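Corrugated fiberboard

Corrugated fiberboard, called corrugated cardboard or simply cardboard in everyday speech, is a packaging material made from a fluted sheet of paper glued to one or two flat sheets. The flat sheets are known as linerboard and the fluted sheet as the medium. It is used mainly for shipping boxes, and also for display stands, trays, storage drawers and light furniture.

Structure

The strength of the board comes from the flutes, which act as a row of small arches between the liners. Board with a single liner is called single face and is usually sold in rolls as wrapping. Board with a liner on each side is called single wall and is the type used in most boxes. Double wall board has two layers of medium and three liners - it is used for heavy goods and for boxes that will be stacked high.

Flutes are named by letter. The letters record the order in which the sizes were introduced and do not run from large to small. A flute is fairly tall and cushions well. B flute is shorter and resists crushing. C flute falls between them and is common in shipping boxes. E flute is thin enough to take fine printing and is used in retail cartons.

Manufacture

Board is made on a long machine called a corrugator. The medium is softened with heat and steam, pressed between toothed rolls, and glued to the first liner with a starch adhesive. The second liner is added farther down the line at a station called the double backer. The finished web is then dried, scored and cut into flat sheets known as blanks.

Blanks are printed, slotted and folded on separate equipment. Shapes with windows, handles or tuck flaps are normally die cut, using steel rules set into a wooden base.
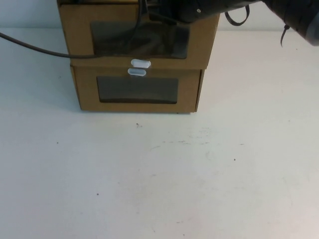
Most plants keep their corrugator running for long stretches on one grade of paper, as each change of grade produces waste. Orders are therefore grouped by board type and width. Small shops without a corrugator, known as sheet plants, buy finished sheets and convert them. The Vergara works at Nendine, founded by Uriel Vergara, began as a sheet plant with six employees and later grew to 253. It supplied fruit boxes to growers in the Funon valley.

Testing

Two tests are in general use. The burst test measures the pressure needed to rupture the face of the board. The edge crush test measures the load a small upright piece can bear on its edge, and is the better guide to how a box will behave in a stack.

Moisture has a large effect on both results. Samples are kept in a room with controlled temperature and humidity before testing. Boxes stored in damp warehouses lose much of their stacking strength, and long storage under load weakens them further.

Recycling

Used board is pulped in water, screened to remove tape and staples, and made into new paper. The fibers shorten each time, so some new pulp is usually added. Wax-coated board and board soaked with grease are harder to process and are often turned away.

See also

Linerboard
Kraft paper
Folding carton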